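讲稿备注 夹爪对比 内部分享用 20分钟版

开场别寒暄太久，上次光介绍就用掉一大截，后面控制器那段没讲完。直接进正题。

第1页
标题页，过。说一句：这次讲的是两款夹爪、两种控制器的对比，台子是同一张台子，臂没换。Bolulcombe那边的夹爪和Lerncombe的夹爪，下面简称B爪、L爪。控制器一个是Lanz，一个是我们原来自己那套。Justemura是项目名，有人会问，就是食品摆放那个项目，八月立的项。

第2页 为什么要比
之前选夹爪基本靠看样本册。夹持力、行程、重量，表格一列，谁好看选谁。装上去才发现表格里没有的东西最要命：指尖能不能看见、线往哪走、撞一下之后零位还在不在。
这里讲一下去年的教训，简单带过就行，别展开。买回来的爪子力够，结果指头太厚，伸进盒子里两边都蹭。退不了，现在还在柜子里。
过渡句：所以这次的比法，是让爪子去干活，不测空载。

第3页 任务
任务选的是点心摆放。为什么是点心——软，表面不平，捏重了有印子，捏轻了掉。而且形状每个都不一样，没法写死轨迹。
不直接用爪子碰食品，爪子夹工具，工具夹食品。这点要强调，下面坐着的人里有一半会问为啥不直接抓。回答：一是卫生那边的要求，二是我们想看的就是爪子持工具的稳定性，工具一转，末端误差放大得很厉害。
夹子的柄是深色金属夹那种，市面上随便买的，没改装。改装过的数据没有参考意义，客户现场不会给你改。
（如果时间够：讲一下柄打滑的事。L爪指面贴了硅胶垫之后好很多，但垫子边会翘，翘了之后反而更差。没有结论，先放着。）

第4页 台面布置
双臂，相对着往里伸，底座都夹在前面那根铝型材上。好处是挪位置快，松一个螺栓就行。坏处也是这个，松紧全靠手感，每次换完爪子都要重新对一遍。
围挡是浅色的，三面。围挡这个事要多讲两句，很多人觉得无所谓。没围挡的时候下午窗户那边的光进来，相机曝光跟着跑，同一套参数上午下午两个结果。我们一开始以为是夹爪松了，拆了两遍，后来才想到光。浪费了不少时间，讲出来让别的组别再踩。
小件放中间，纸杯装在带格子的盒里，旁边一个盘子，后面一个托盘。位置用胶带标过，换盒子的时候按标记放，误差不追求太小，本来就想要一点随机。

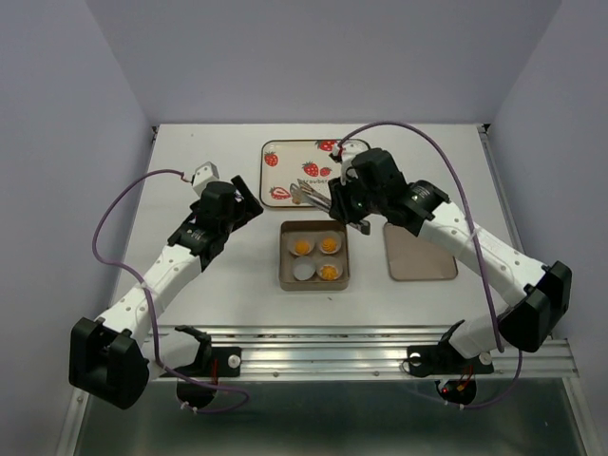 第5页 相机
每个爪子上各一个小相机，跟着手走。原来只有固定相机，问题是手一伸过去就挡住自己，最后那一段基本是盲抓。加了手上的相机之后，接近阶段稳多了，这个现场可以放对比曲线。
相机装在爪子上面还是侧面，试过两种。侧面视野好，但是容易碰盒子边，碰歪过。上面安全，可是看指尖有一点死角，特别是夹长工具的时候，工具尖端离镜头远，对焦要重新调。最后定上面。
线。线是大问题，别笑。两根紫色的线，一动就甩，走得太紧会拽相机，走得太松会扫到台面上的东西。现在的办法是留一个大弯，再顺着臂往下固定。不好看但是能用。走线的长度要按最远姿态留，不要按初始姿态留，这句重复一遍。
有人可能提无线。试过，延迟抖动大，控制回路里不敢用，只录像的话可以。

第6页 B爪 vs L爪
先放结论页再讲过程，省得讲不完。

B爪：合爪快，重复性好，夹工具的时候柄不容易转。缺点是开口慢半拍，放下的动作拖泥带水，软的东西会粘着带起来一点。另外外壳宽，两个臂同时往中间凑的时候很容易互相挡，规划器老是绕路。
L爪：窄，轻，在双臂场景里舒服很多。缺点是力控分辨率粗，低力那一段基本是台阶，捏点心要么不够要么过了。靠软件插值补了一下，补完能接受，但说不上喜欢。

一共跑了291次有效的，每款爪子分别统计，细表在附录。无效的没算进去，无效的定义也在附录，有人质疑的话翻给他看：急停、相机掉帧、人为碰到台面，就这三种，掉了没夹住的都算有效，算失败。这个要讲清楚，不然别人以为我们挑数据。
不要现场报百分比，两款爪子跑的条件不完全一样，中间换过一次硅胶垫，报了会被拿去直接比。要数字的会后发表。

第7页 失败的样子
这页比成功率有意思，多留点时间。
一类，接近的时候就歪了。多半是标定的锅，跟爪子关系不大。
二类，夹住了，抬起来转了。工具在爪子里面转，B爪少，L爪多。
三类，夹住了抬起来了，放杯子里的时候蹭杯沿，杯子跟着走。纸杯太轻，这个两款都有。曾经考虑把杯子粘住，讨论了半天决定不粘，粘了就不是那个任务了。
四类，两个臂抢位置。一个在等，另一个也在等，就停在那。严格说是调度的问题，可是爪子宽了发生得多，所以也放这里。
这里停一下，问下面有没有人遇到过第四类，估计搬运组遇到过。

第8页 控制器
Lanz的和自己那套。周期都设一样，不然没法比。
Lanz好的地方：上手快，急停之后恢复顺，日志格式干净，出了事能查。
不好的地方：力环参数藏得深，有几个改不了，问了他们支持，回复说下个版本。没有时间表。
自己那套：什么都能改，也什么都能改坏。有一次增益写错一位，臂抖得整张台子都在响，还好限位在。从那之后改参数必须两个人看，2人确认，写进流程了。
延迟方面两套差别没有想像中大，瓶颈在相机那边。所以如果有人想靠换控制器来提速，先去看相机链路。
备注：别在这页讲价格，报价还在谈。

第9页 磨损
每款爪子连续开合100次之后看一遍零位，偏了就记。B爪基本不动。L爪有漂，但是方向一致，可以补偿。
指面的垫子是消耗品，预算里要单列，之前没人列，月底才发现不够用了。
连接螺丝要打胶，不打胶会松，两款都一样。

第10页 建议
双臂、空间小的：先用L爪，配手上相机，低力段自己补插值。
单臂、要夹工具的：B爪。
控制器：现场交付用Lanz，内部试验继续用自己那套，不要混着来，混了之后日志对不上，查问题很痛苦。
相机：一律装上面，线按最远姿态留。
下一步还想试：换更长的指头；杯子换重一点的做对照；围挡后面那一面能不能拆掉，拆了好换料，就怕光又跑进来。

可能被问到的
问到为什么不试吸盘：表面有纹路，漏气，小样试过，不行。
问到能不能换成别的食品：可以，软硬差太多要重新调力，调一轮要大半天。
问到遥操还是自主：两种都跑过，今天讲的只是自主那部分，遥操的体感另外讲，操作的人普遍更喜欢L爪，因为轻。
问到洗不洗得了：爪子本体不能冲洗，只能擦。工具可以拆下来洗，这也是夹工具的一个好处，忘了放第3页，讲的时侯补上。
问到安全：两臂速度都限了，围挡不算防护，只管光，别让人误会。前面是敞开的，跑自主的时候人不站前面。
问到交期：B爪长，L爪短，具体周数去问采购。

收尾
附录页不讲，挂着就行。视频如果放不出来就跳过，不要现场调投影，上回调投影调了好久。
会后把表格和接线图传到组里共享盘，文件夹名字还用Justemura。线材长度那张表要先改，右臂那行填的还是旧值。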